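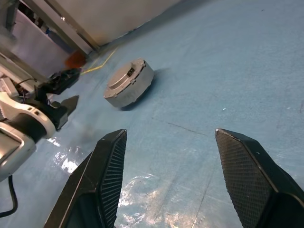 Floors > Seamless and poured > Questions we get

Is a poured resin floor really maintenance free?
No. Every brochure says so and I have yet to see one that is. You will sweep it, mop it and look at scratches on it. What you skip is grout.

Will it last 25 years?
It might. Ask the installer to show you one that old, with people still walking on it. When I asked Serow and Clendel, both sent me a warranty. A warranty tells you what they'll argue over later.

Are pale colors a mistake?
They show hair, crumbs and black heel marks. Dark ones show dust and every dried drip. Mid-tones hide the most, and hardly anyone picks them from a sample card.

Can it go over my old tile?
Sometimes. The tile has to be sound and the whole thing sanded and primed. If a salesman says yes before tapping a single tile, get another quote. Get 3 anyway.

Why is the quote $2,000 higher than my neighbor's?
Usually prep. Patching a slab takes labor, and cheap quotes tend to leave it out until the crew is standing in your kitchen. Ask for prep on its own line.

Does it yellow?
Many epoxies do in sunlight. "UV stable" may refer only to the top coat, so ask which layer they mean. Put a sample on a south windowsill in August and cover half of it.

Is it slippery?
With socks on, yes. Grit in the top coat helps but also holds dirt, so mopping takes longer. I don't believe in the finish that's both grippy and wipes clean in one pass.

Can I do it myself?
A garage, maybe. The mix starts setting in the bucket whether you're ready or not.

Answers by Cyril Greenwood. Last checked 5 Apr 2024.

Comments

wokville_dad: Ours was done by Uddin. Fine so far except by the back door, where it's lifting.

Pat R.: You're too hard on epoxy. Mine's in a basement and hasn't changed color at all.

tilefan: No sun in a basement, Pat.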